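Two Fingers, 4000 Grasps

Kumaresan Murthy ran the Kingi and the Wevia on the same arm and controller, 4000 grasps each. The Wevia closed faster and dropped more: 891 misses against 58. Most came on slim, round items lying close together, where the tips have to enter a narrow gap without pushing the neighbor. Murthy blames tip width — the motor has force to spare. He plans to repeat the test in December with tapered fingers and the wrist camera recalibrated.

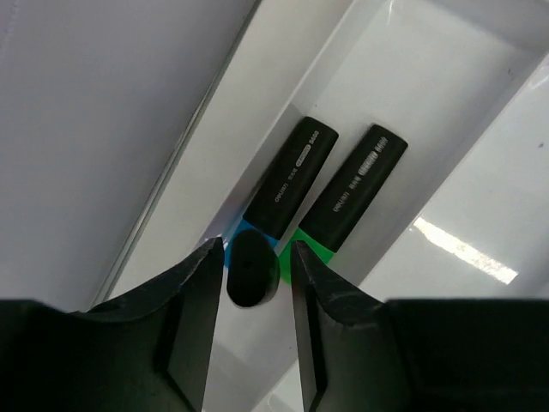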